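Tote (storage)

A tote is an open-topped container, usually rectangular, used to hold loose goods while they wait to become somebody else's problem. The word covers shallow trays, deep bins and most things between. Warehouse workers, repair shops and people with garages all use the term, and each group is sure the others are using it wrong.

Name

"Tote" began as a verb meaning to carry, and the bag and the box both took their names from it. The bag became fashionable. In the trade, "tote" and "bin" are often treated as the same word, although some catalogs reserve "bin" for containers that stay on a shelf. The distinction rarely survives the first busy morning.

Shape

Most totes have walls that slope outward toward the top. The slope lets empty ones nest inside each other, which saves a great deal of space and costs a certain amount of temper when two of them refuse to come apart. A straight-walled tote holds more for the same footprint but takes up just as much room empty as full. Buyers tend to pick one kind, regret it, and pick the other kind next time.

Gray is the usual color. It hides dirt, matches other gray things, and offends no department. Attempts to color-code a fleet are common and follow a steady course: red for returns, blue for outgoing, and within the year whatever was nearest.

Wear

A tote ages from the inside. Floors scuff first, since everything lands there. Walls pick up vertical scratches from goods being pulled out, and any added lining, paint or label suffers along the height where the contents rub. White surfaces show this soonest and were presumably chosen by someone who did not have to look at them later.

Tape is the standard repair. It is also the standard label holder, divider and edge guard, and in older fleets it can be hard to say which job a given strip was hired for. Clear tape wrinkles as it is pressed into a corner and tends to stay wrinkled.

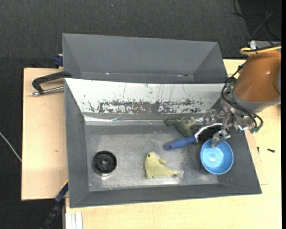 Counting and loss

Totes disappear. The depot at Prirkbridge bought 4000 of them and held a full count every October, a practice that mainly served to establish how many were being used as footstools. Konrad Michalski, who ran the count for several years, kept a separate column headed "lunchroom." One count found 67 totes in a bicycle shed — none of them empty, and none holding anything the depot sold.

Deposits have been tried. Fundar, a regional supplier, charged its customers for each container not sent back and received a large number of containers in return, many of which belonged to other firms.

Standard sizes

There are several standard sizes, which is the usual difficulty with standards. The Okabe pattern is low and wide and suits small parts. The Porkeck pattern is deeper, with a rolled rim, and will sit on top of an Okabe tote just long enough for a person to walk away from it. Adapter lids exist and are generally stored in a tote.

See also

Crate
Pallet
Shelf
Tape, adhesive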